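Load management in the Kongate regional league – speaker notes

Slide 1. Skip the bio, it is in the program. State the question: do short rest gaps lower a starter's shooting in the next game?

Slide 2. Data. 723 games, 2,714 player entries after cleaning. Players under ten minutes are out. 298 entries had no rest value because the Moffat box scores list tip-off by month only. Those were dropped, not filled in.

Slide 3. Definitions. "Short rest" means one night or none between games. Travel is not in the model. Say this early, it will be asked.

Slide 4. Result. Field goal percentage falls on short rest for guards. For centers the gap is inside the error band. Free throws show no change in either group – pause here, let them read the axis.

Slide 5. Limits. Coaches choose who sits, so the players left on the floor are a selected group. Trotano rested its starters on 4 back-to-backs and won all of them. Do not build on that. Mention Bidix only if the minutes data comes up; their clock feed runs in whole minutes.

Slide 6. Next step is to split by quarter. Should be ready in July. Leave this up for questions.

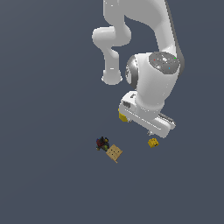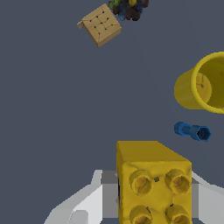 Raimonds Butkienė asked whether the guard effect holds once overtime games are removed, and said that in the Trotano numbers most of the drop came from fourth-quarter threes.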